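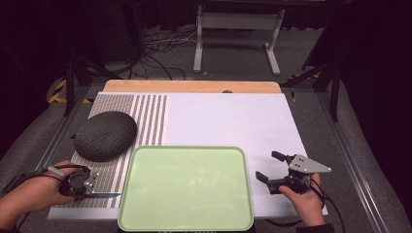

2019-05-22
Posted to the Kallenska Household List by a member in Plernar

Re: Tray on a striped mat, does it stay in its place?

Dear all,

thank you for the replies on my first question about the white table. I now answer the newer one, which came while I was travelling.

> I have bought a tray from Cattaneo for my small white table, the
> green one with the rounded corners. Before this I used only a woven
> mat. Now I do not know if I should keep the mat under the tray or
> put it away. When the tray is on the mat it looks nice but it moves
> when I take a cup from it. When it is on the bare table it makes a
> noise, and I am afraid for the surface. My table is not deep, so a
> tray in the middle takes nearly all the place. How do others do it?
> Also, is it worth paying for the bigger size?

I have the same tray, in light green, and also a white table top, so I can tell you what I do. I put the tray half on the mat and half on the white. It sounds like a mistake in laying the table, but I have done it for one year now and I like it. My mat is the striped one, grey-brown bands with thin white lines between them, and it covers only the left part of the table. The right part I leave free for writing, or for a plate if someone comes.

The moving which you describe I also had in the beginning. In my case it was the mat which was moving, and the tray only went with it. Please try this: take the tray away, put your hand flat on the mat and push a little. If the mat slides, you need something under it. I bought a thin rubber net from a roll, the kind for drawers, and cut it 2 centimetres smaller than the mat on each side so that it cannot be seen. After that the mat stayed where I put it.

If the mat is quiet and only the tray slides, then look at the bottom of the tray. Mine came with a thin film on it, which I did not notice for weeks. It was very smooth. Without the film it holds much better, also on the bare table.

For the noise I have no perfect answer. Small felt dots help, but on a half-and-half position you must put them only under the half which is on the table, otherwise the tray stands crooked. With a thick mat it can even be the opposite, and you need two dots one on the other. I would first wait and see if the noise still disturbs you after some days. I stopped hearing it.

About the size. My tray is 42 centimetres on the long side, and at the front it comes a little over the edge of the table. I push it back when it carries glasses. If your table is not deep, please measure before you pay for the bigger one, and measure with the rim. The numbers in the Prukora shop are for the flat inside part only – I asked them, and they confirmed it. The rim is low but it makes the tray wider than one thinks.

Cleaning: a soft cloth, warm water, very little soap. On the light green one sees every dried drop when the lamp is on above the table, so I dry it at once. The mat I shake outside, and the crumbs from between the bands I take out with an old toothbrush. It should not go in the machine. I tried with my first mat, and one corner never came flat again.

One more thing, which was not asked. I also keep a small dark grey cushion on the mat, an oval one with a wavy surface, at the far left corner. I rest my wrist on it when I read at the table. It does not disturb the tray if it stays behind it. A member wrote in early May that such a cushion collects dust in the waves, and I must agree. The toothbrush is good for this too.

If somebody knows a mat of the same kind in a narrower width, please write to the list. I would prefer one which ends exactly where the tray begins, and so far I have found only wide ones.

With kind regards from Plernar

Recent on this list
- White table top, yellow marks near the window
- Felt dots or cork dots?
- Where to buy rubber net by the metre in Kallenska
- Re: Re: Cushion with waves, how to clean
- Prukora shop: new opening hours
- For exchange: two woven mats, brown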